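Sorting It Out: Why Food Waste Bins Go Unused in Student Halls
Junhao Fu
Project report, submitted 9/16/24
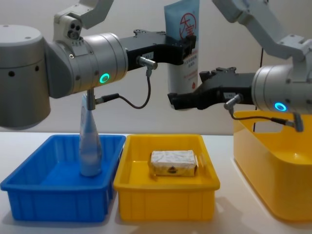 Background

The council brought in separate food waste for all halls last year. Every kitchen got a caddy and a roll of liners. Most caddies in my building ended up under the sink with carrier bags in them. I wanted to know why, and if it was the same in the other blocks or just ours.

Started in July, when the summer lets were in. Not ideal, as the people in then aren't the same as term time people. More on that under Problems.

What I did

Two blocks, Didura House and Rutkowska Court. Same size kitchens, same caddy. Didura has the outside bins by the front door, Rutkowska has them round the back past the bike sheds. That was the main thing I wanted to compare.

Paper survey under kitchen doors, plus a link. 197 sent out in total. Then 13 interviews, mostly in the kitchens while people were cooking. Also weighed the food waste bins at both blocks before each collection, with a luggage scale. Hung the bag off it and read the number, so the weights are rough.

Asked:
Do you know what the caddy is for
Where do you put peelings, leftovers, teabags
How far would you walk to empty it
What puts you off

Results

Nearly everyone knew what the caddy was for. This surprised me, I had planned the whole project on people not knowing. So the poster idea in my proposal (new posters, more languages) looks like it wouldnt do much on its own.

What puts people off, going by the interviews:

Smell. By far the most common answer. Worse in July obviously.

Liners run out. One roll per kitchen and then you have to ask at the front desk, which shuts at five. Several people said they stopped when the first roll ended and never started again. One said "I'm not washing that thing out, sorry".

Whose job is it. Kitchens with a rota emptied theirs. Kitchens without a rota mostly didn't. Nobody wants to be the one who always does it.

Distance came up less than I expected. Didura did have heavier bags most weeks but not every week, and for one collection Rutkowska was well ahead. I think that was a big shared meal on the second floor, someone mentioned one.

Teabags were a seperate problem. Half the people I spoke to thought they weren't allowed. They are. The sticker on the lid says so in very small print.

Liner trial

For the last 22 days I left spare liners in the Rutkowska kitchens, on top of the caddy where you'd see them. Girico brand, the cheapest compostable ones the shop had. Bags got heavier after that. I can't say it was only the liners as people also knew I was doing the project by then and kept telling me they were being good.

Problems

Summer residents, see above. Low reply rate on the link, better on paper. Missed 2 collections at Didura because the lorry came early. Should of asked for the timetable first, the contractor (Zurkisel) sent it as soon as I emailed. Luggage scale jumps about under a kilo.

Also I live in Didura, so some of the answers there may be polite ones.

Recommendations

Put liners in the kitchens and top them up at the same time as the cleaning supplies. Rota on the fridge from the first week. Bigger print for teabags. Leave the posters as they are.

If anyone repeats this, do it in term time and start weighing before the survey goes out. The blank survey and the weights table are in Appendix A and B.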